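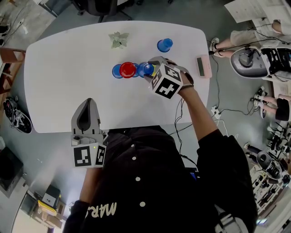
Clendero opens rentals on its two-hand gripper kit, cup tasks first

Small labs and shops that want demonstration data but don't want to buy the hardware can now rent it. Clendero said Friday that its Dilludent kit, a pair of hand-held grippers plus software, is going out on monthly terms. Orders open now, first boxes ship in May.

Price is $400 a month for the pair. Deposit on top, refunded when the kit comes back with both grippers and all the cables. Cables are what people lose, says Howard Treloar, who runs rentals for the company. "We had one come back with someone else's phone charger in it. Nice charger."

How it works, quick version. You hold a gripper in each hand and do the job yourself. Pick up the cup, put down the cup, go again. Each gripper carries a white cube with black markers on it, and the software uses the markers to work out where the hand was and which way it was turned. Finger opening gets logged too. What comes out is a set of recordings you can train an arm on later. No arm needed on the day.

The starter task is tabletop stuff. Blue cups and a red one bunched in the middle of a white table, a little green plant left near the far edge, operator reaching in for a blue cup with the right hand while the left gripper waits by the table edge. Sounds easy. The bunched cups are the hard bit, says Shirley Crabtree, who wrote the task sheets that ship with the kit. Fingers have to go in beside a cup without shoving its neighbor, and new operators shove the neighbor.

"First ten minutes everybody is clumsy," Crabtree said. "Then your wrist figures it out. I tell people throw away the first ten minutes, don't even label it."

Her sheets ask for the cups to be reset by hand between takes, in a different bunch each time. Leave the plant or whatever else is on the table where it is for a full session, then move it for the next one.

What's in the box
Left and right gripper, marker cubes already fitted, cables, spare finger pads, a printed calibration sheet, a short paper manual. Software is a download. You supply the table, the objects and a computer. Laptop is fine if it's a recent one – Clendero has a list of minimum specs on the order page and will talk you out of renting if yours is too old.

The company says a practiced operator can record up to 188 short takes in a working day. We did not get near that. In an afternoon on a loaner kit we kept 106, and dropped a good few more where a cable snagged or the marker cube got turned away and tracking fell out. The software flags those as you go, with a beep, which is good. The beep is also very loud and we could not find teh setting for it.

Comfort is okay. Not great. The grippers are fine for the first hour, then you notice the weight in the forearm, more so on the side doing most of the reaching. Grip suits medium and large hands, a colleague with small hands had to stretch for the trigger. Treloar says a shorter trigger is being tested, no date.

The cables are our main complaint. They hang down along the arm and you learn to keep your elbow out, but on anything low or close to the body they catch. Clip them to your sleeve, the manual says. We used tape. A wireless version is not planned this year.

Floor space matters more then you'd think. You want to be able to walk up to the table from more than one side, and run the power so you're not stepping over it all day.

Support and export
Rental includes phone and email help on weekdays, and a 72 hour swap if a gripper dies. Swap clock starts when you report it, not when the dead one gets back to them. Recordings export in open formats and stay on your own machine unless you turn on the upload option. We checked, it was off by default.

There's also a paid service where Clendero staff do the recording for you at their own space. Priced per task, ask for a quote. Treloar wouldn't give a typical number, said a cup sort and a laundry fold are "different planets."

Competition is Sorico, which only sells outright, and Pritchard, which rents but one hand at a time. If your task is one-handed, Pritchard is probably enough. For anything where one hand holds and the other works the Dilludent pair makes more sense, and two months of rent is a cheap way to find out if you need it at all.

Minimum rental one month. Monthly after that, cancel by email. Part of the rent comes off the price if you buy within the first three months, though Clendero hadn't posted the purchase price when we wrote this. We've asked, will add it when they answer.

Shipping is US and Canada only for now. Return label is in the lid of the box, keep it.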